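Is a paid swing analysis worth it for a high handicapper, or am I being sold something?

Asked by Bimard

I play off a 24 and have been stuck there for three seasons. The shop at my home course, Dradthorpe, has started offering a swing analysis with launch monitor numbers for $97. You get an hour in the bay, a printout, and then they try to put you on a package of lessons. My regular playing partner did it in October and came back talking about attack angle for a month. His scores did not move. He shot 97 before and he shot 97 after, and he has the printout on his fridge.

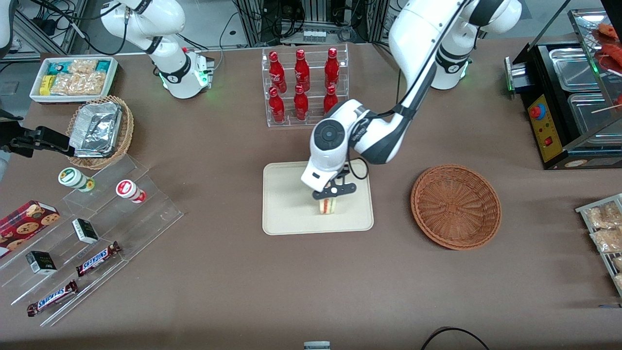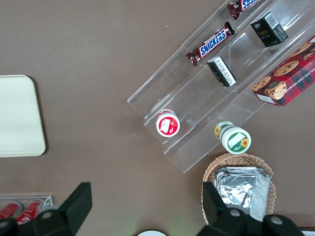

What I already know about my game

I slice the driver, maybe not every time but enough that I aim at the left rough. My irons are all right up to the 7. I three-putt a lot. I practice when I can, which in real life means a small bucket before a round and nothing in between. I've never had a lesson. I'm 60 and my back will take one good session a week.

What bothers me is that everyone who recommends this analysis either works there or has already paid for it. The flyer says golfers "unlock distance." How much distance, and who measured it? I asked at the desk and was told it varies. The man in the bay was pleasant, but he had a rack of new drivers behind him and I can guess where the conversation goes after the slice comes up on the screen.

So has anyone at my level done one of these and then scored lower, on a card, over more than a couple of rounds? I don't need to hear that the numbers were interesting. I'd also like to know if I'd be better off spending the same money on range balls.

Ketsara Pongsiri

I did one at about your handicap, at a different club. Short version: the measurement was fine and most of what was built on top of it was not.

A launch monitor will tell you where the face was pointing and which way the club was traveling when you hit the ball. For a slicer that's useful, one time. Mine said the face was open to the path, and any decent player standing behind me could have said the same for the price of a coffee. The printout had two pages of other figures that I never used and could not have used. Spin rate matters to someone who hits the middle of the club. I was hitting the toe, the heel and now and then the ground, and the average of those shots described a golfer who does not exist.

Ask these before you pay:

Who is reading the numbers to you? If it's a teaching pro, fine. If it's whoever is on shift in the shop, you're paying for a fitting with a different name on it.

Do you hit your own clubs for the whole hour? Mine tried to swap me into a demo driver after fifteen minutes. Naturally I hit one good one with it. I also hit one good one with my own, later, when he wasn't looking at the screen.

Are they counting your best shots or all of them? Some bays let the operator delete the bad ones. Watch for that. I gained a lot of yards that afternoon and lost every one of them on the first tee the next morning.

Do they look at anything inside 100 yards? You say you three-putt a lot. Keep a simple tally for five rounds: putts, penalty strokes, and chips that didn't finish on the green. I did this after the analysis, when I should have done it before, and the driver was costing me less than I thought. The rest was chipping and putting. I went from 24 to 20 that year, and I'd put most of it down to a putting mat and leaving the driver in the bag on tight holes. I can't prove that. It was also a dry summer and the ball ran a long way.

If you want to spend the $97, I would ask what a plain lesson costs with the same pro and take that, with the slice as the only subject. Ask for one thing to work on. If you walk out with four, you've been entertained.

Srisuk

Disagree with some of the above. The numbers helped me because I didn't believe my pro when he told me my path was way left. I thought I was swinging out to the right. Seeing it on the screen ended the argument. If you're a stubborn person (and your post sounds like you might be, no offense) that could be worth the money by itself.

But don't buy the package the same day. They offered me $700 for the full set of lessons with a discount that was only good until I left the building. I left the building. The discount was still there when I called back.

And range balls won't fix a slice. I must have hit 3000 of them one winter with the same swing, and by spring I had a very well practiced slice. Get somebody to look at your grip first, even a friend who plays to single figures. Mine was too weak and moving my left hand over took a lot of the curve out of it. It felt terrible for a few weeks and I scored worse before I scored better, so if you do try it, don't judge it off two rounds.

Handicap went from 22 to 19, but I also started playing a shorter set of tees that season, so take it for what it is.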